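September, drawer book, continued. Opened 7:40 a.m.

Kitchen drawers for the Kamath job. Still working out why the boxes that ran fine in the spring are binding now, and what we do to the next batch so we don't get the same phone call in a year.

State of things when I came in. Two test boxes on the wear stand, A and B. Both soft maple sides, both on wooden side runners because the client does not want metal slides showing. A has the Dreline wax finish on sides and runners. B has the Brunetti waterborne lacquer on the sides and bare runners with paraffin rubbed on. Same load in both, a bag of sand taped flat so it can't shift. Counter on B stopped at 2,663 overnight. Counter on A read 3,374 and was still going.

B stopped because the back left corner of the side dug into the runner and the motor tripped. I pulled it out and looked. The lacquer had rolled up into a small hard ridge just behind the corner, gray from the paraffin and dust. It came off with a fingernail. Wood under it fine, no crushing.

A is sloppy but running. The wax has gone shiny along the bottom edge and there is some side play at the front that was not there last week. Narayanan measured the play with feeler gauges and put the numbers on the card taped to the stand, so I'm not copying them in here.

Humidity in the shop has been high since the rain started. I checked the side height on both boxes against the story stick. Both have grown. A grew more than B, and that fits with wax letting moisture through faster than a film does. It still runs easier than B, so swelling in the side height can't be all of it.

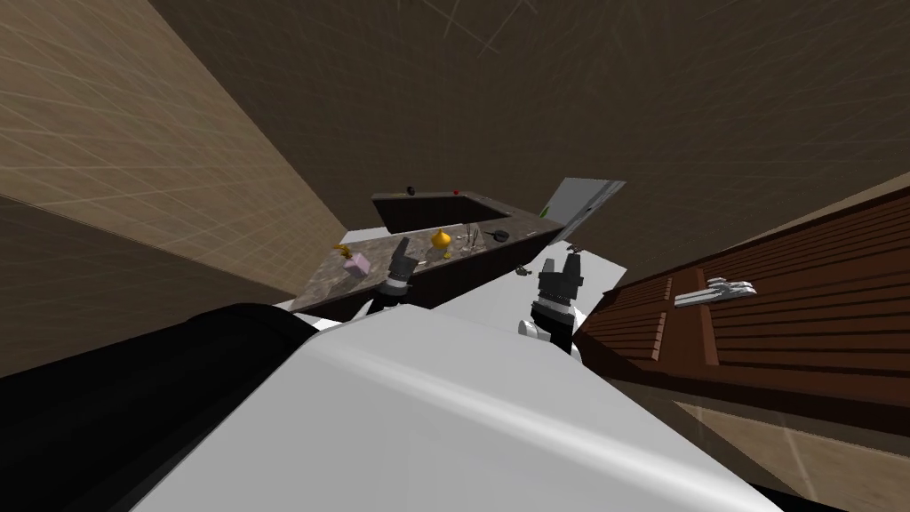 Why does a drawer that fit in spring start to bind at the end of summer?
The sides and runners take up moisture and swell across the grain, so the side gets taller while the opening stays almost the same height.

Written on the card above the bench now, since Murali asked me again and I gave him a long answer when the short one would do.

What I don't have is a good number for how much clearance to leave. The rule I learned was to fit tight in the wet months and leave a bit in the dry ones. That works if you know what the wood is at when you fit it. We did the Kamath boxes over three weeks with the big door open half the time, and I would not swear to the moisture content of any of them. There is one meter reading in the book for the whole batch and it's from the first day.

Note for next time: meter reading on every set of sides, on the day they are fitted, written in pencil on the inside of the back where it won't show.

10:15. Took the lacquer off one side of B with a card scraper. Left the other side alone. Paraffin on both. Put it back on the stand. It went in noticeably easier, though some of that is just the ridge being gone. Reset the counter.

Phone call from Nazareno at Brikton about the maple. He says the current stack was dried in the same kiln as the last one but has been sitting longer, under cover, not heated. He'll send the sheet. I asked if the previous stack had a sheet too and he said he would look. Price is holding until the end of the month.

Sumathi came over to look at B and thinks I am blaming the lacquer for something the corner did. Her argument: the corner is square and sharp, the box racks a little each time it is pulled from one side, and the sharp corner scrapes whatever is on the side of the runner and on the box. A softer finish gets smeared and a harder one gets peeled. Either way it starts at the corner. She suggested easing the back corners with a block plane and a bit of sandpaper before changing anything else. Fair. The old chest in the office has its back corners rounded over and I had always taken that for wear.

So I now have two changes wanting to be tested at the same time and one stand. Did not want to mix them. Left B as it was this morning, one side scraped, and cut the corners on box C, which was a spare. C gets lacquer on both sides, same as B was originally, runners bare with paraffin. It can go on when A comes off.

Lunch. Kumaresan ate his at the glue bench again. There is a ring from his cup on the cauls.

Afternoon. Started on the cabinet side of the problem, since the boxes are only half of it. The runners in the Kamath base units are glued and screwed at the front and screwed only at the back, in a slot. Good, that part was done right. The kickers above the sides were glued full length. I'd forgotten. The cabinet side is ply and won't move, and the kicker is solid, grain running front to back, so it swells down toward the drawer side. A little growth in the kicker plus a little growth in the side, and there goes the gap. Two small amounts, but we left a small gap.

Easy fix on site: plane the top edge of the drawer sides. Leave the kickers alone, no room to work in there with the counter on. For the next batch, thinner kickers, or quartered stock for them so they move less in height. We have quartered offcuts in the rack by the compressor that would do for most of it. Murali is sorting through them.
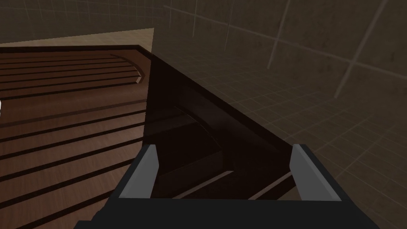 Is it worth waxing the top edge of the drawer sides as well as the bottom?
Wax it, because the top edge rubs the kicker whenever the drawer is pulled out far enough to tip.

I had been doing bottoms and runners only. Went back and did the tops on A while it was off the stand for measuring and the difference at full pull was easy to feel. Should have been doing it all along.

3:30. Looked at A again with the light low along the bottom edge. Most of the polish is at the back third. That agrees with the corner idea more than I would like, having argued against it this morning. The runner has a matching shiny patch at the front. Nothing in the middle of either.

Tried the thing my old foreman used to do, pencil scribbled along the whole side, box run in and out five times by hand, then look at where the graphite has gone. On A it rubs at the back bottom corner and the front of the top edge, nowhere else. On B it rubs at the back corner and also on the side face about a hand's width from the front, which means the box is slightly wider there. Checked with calipers and it is. The dovetails at the front stand a hair proud and were never flushed. So B was not a fair test of the lacquer to begin with. Annoying, as it ran for days.

Flushed the front tails on B. Lost the finish there, touched it up with paraffin only.

Before writing to the client I want to go to the house and do the pencil test on the drawers that stick and two that don't. Narayanan can come, he fitted most of them. Take: block plane, scraper, pencil, paraffin, meter, story stick for the sides, drop cloth. Ask what the humidity is like in there and whether the air conditioning is on all day or only evenings.

Still open:
C to go on the stand when A reaches the same wear as the last wax box, see card.
B to be rerun from zero, ignore the earlier count except as a note on the ridge.
Drying sheets from Brikton, both stacks.
Kicker stock, quartered, Murali.
Someone order paraffin, we are on the last block – the plain kind, no scent.
Decide on lacquer or wax after the rerun. Sumathi prefers lacquer for cleaning, says a kitchen drawer gets wiped out with a wet cloth and the wax won't stand that for long. I prefer how the wax runs. We could lacquer the inside and wax the outside faces, but then somebody has to mask every box.

Stand left running on A. Shut the door at 5 and turned the dehumidifier on low.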